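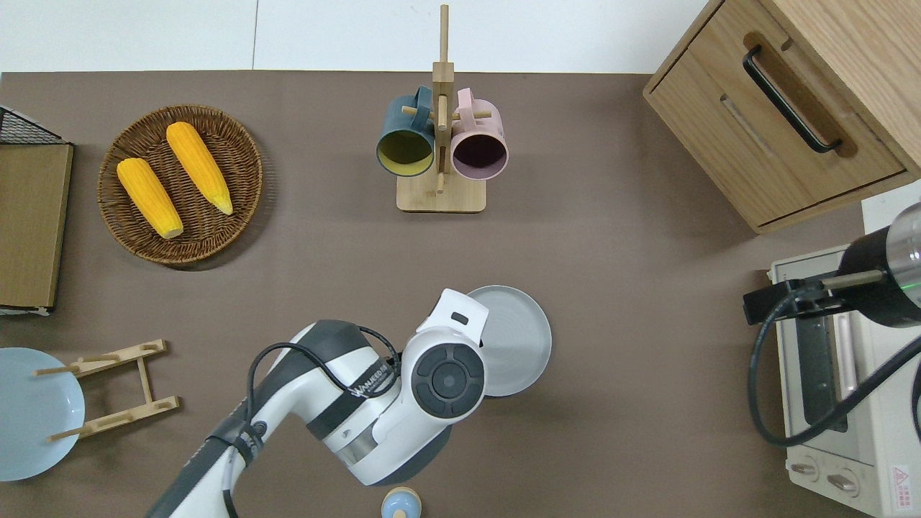

The corn was for Drahomíra, who was coming on the late bus from Nondside and who would say, as she had said on every visit since her niece moved to Kistbridge, that she wasn't hungry and would only have something small.

Theda Buschmann knew what something small meant. It meant corn, and toast with cheese on it, and then a second piece of toast, and then a long sit with a mug of tea while the plates stayed where they were. She had laid the corn in the wicker tray an hour early, which was silly, but she liked to have one thing settled before she began on the rest. Then she had moved the tray a little to the left, and then a little back, and then she had gone and stood in the hallway for a while so that she would stop moving it.

It was Amra Spahić's kitchen as much as hers. They had shared the place since February, two women who had answered the same card in the window of Heitmann's hardware store and had looked each other over on the sidewalk like a pair of cats before deciding, yes, all right, let's try it. Theda had brought the toaster oven. Amra had brought the mug tree, along with very strong feelings about where a mug tree ought to live.

"By the wall," Amra had said that first evening, setting it down. "Otherwise you knock it with your elbow."

"I have never knocked anything with my elbow in my life," said Theda, and within the week she had knocked over a lamp.

So the mug tree lived by the wall. The teal mug was Amra's, and the pink one had belonged to nobody in particular until Drahomíra came for the first time and took it down without asking, turned it over, looked into the dark plum inside of it, and said that this was a mug with some sense. It had been hers ever since, though she only came every other month and it was used by plenty of people in between. Theda drank out of it herself on bad mornings. She had never mentioned this to her aunt and didn't intend to.

"Is she bringing the suitcase?" Amra called from the other room.

"She always brings the suitcase."

"I mean the big one."

Theda thought about it. The big suitcase meant a week. The small one meant two nights and a great deal of sighing about the stairs. "She didn't say. She said she had something to tell us and she wouldn't tell it over the phone, and then she told me all about Dirk Reuter's knee for 15 minutes, and then she said the call was costing her money and hung up."

Amra came and leaned in the doorway with a towel over her shoulder. She was a tall person who leaned on things very thoroughly. "Something to tell us," she said. "Us? Or you?"

"Us. She said, tell the tall one too."

They both looked at the table for a bit, as if the news might be lying there somewhere among the plates.

"She's selling the house," said Amra.

"She wouldn't sell the house."

"She's getting married, then."

"Amra!"

"Well, how do I know? It could be Dirk Reuter, with his knee." And she went off laughing, and Theda could hear her laughing all the way down the hall, and then the bathroom door, and then more laughing behind it.

It was a brown table, nothing much, and bigger than two people needed. Theda's grandmother would have said you could raise a family on it. When they'd first carried it up, Henrik Brandes from downstairs had taken the heavy end, and he had stood in the middle of the kitchen afterward, pink in the face, and said it was a table that wanted company. He'd come to supper that night on the strength of the remark, and he had come a good many nights since. Theda supposed she ought to ask him up now. Then she thought about the something to be told, and supposed she ought not to, and then she remembered that Drahomíra liked him better than she liked either of them. She went down and knocked.

He said he'd bring bread.
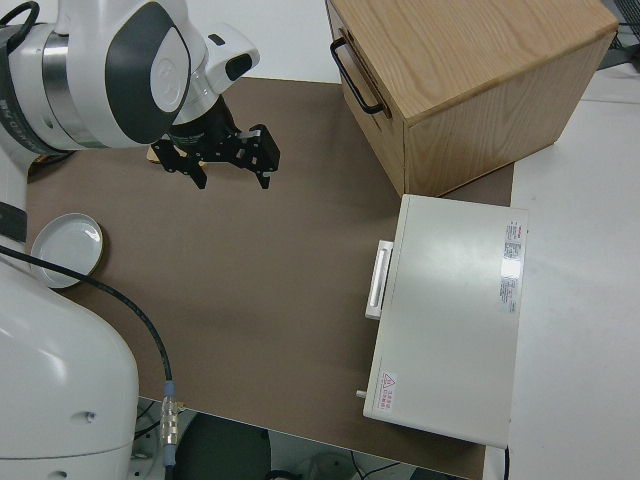 She turned her attention to the cabinet next, a light oak one with a black handle, which had come from the house in Skurkov where her mother and Drahomíra grew up. It was a modest thing to have been fought over. The two sisters had fought over it all the same, for the better part of a winter, by letter, when they lived four streets apart. Her mother had won, and had kept string in it. When her mother died, Drahomíra came to help with the clearing out and never said a word about the cabinet, only ran her palm once along the grain on the top and asked whether anybody wanted the string.

Theda ran her own palm along it now. Then she fetched a cloth, because her palm had told her something about the dust.

The bus was late. It was supposed to be in by six and it was nearly seven when they heard the street door, and the voice, and Henrik's voice under it saying no, no, let me, and then the slow business of the stairs. Amra put her head out over the railing and pulled it back in.

"Big suitcase," she whispered.

Drahomíra Procházka came in wearing her good coat, kissed Theda on both cheeks, patted Amra on the elbow, that being the part she could reach, and looked about the kitchen the way another person might look over a hotel room.

"You've got corn," she said. "I'm not hungry. I'll have something small."

She had both ears of it. She had the toast with cheese and the second piece of toast, and a heel of Henrik's bread with nothing on it, because she wanted, she said, to taste the bread. She told them about the bus driver, who took the bends like a man being chased. She told them about the knee. Theda kept filling the pink mug and not asking, and under the table Amra kept nudging Theda's foot, and Henrik, who hadn't been told there was anything to wait for, ate steadily and was very happy.

"So," said Drahomíra at last. She opened her purse and took out an envelope that had gone soft at the corners, and she laid it on the table and put her hand flat on top of it. "Your mother and I had a bet."

"A bet?" said Theda.

"When you were nine. You'd run away from home, as far as the bakery. I said, that one will end up in a house full of people, she can't stand her own company. Your mother said no, she's like me, she'll live alone and keep string. We put in 50 each and I was to hold the money." She took her hand away. "I've been coming here since February to make sure. I didn't want to be hasty about it, with her not able to argue."

Theda looked at the envelope. She looked at Amra, who had stopped nudging, and at Henrik, with his bread held halfway.

"So you've won," she said.

"Of course I've won. I knew it the first night, when the tall one shouted at you about the mugs." Drahomíra blew her nose at some length. "But I don't want her money, I never did, I only wanted to be right. I thought we might buy something for the kitchen. You could do with another chair, he's sitting on a box."

"I don't mind the box," said Henrik.

"He minds the box," said Drahomíra, and she held out the pink mug, and Theda got up to put the water on again.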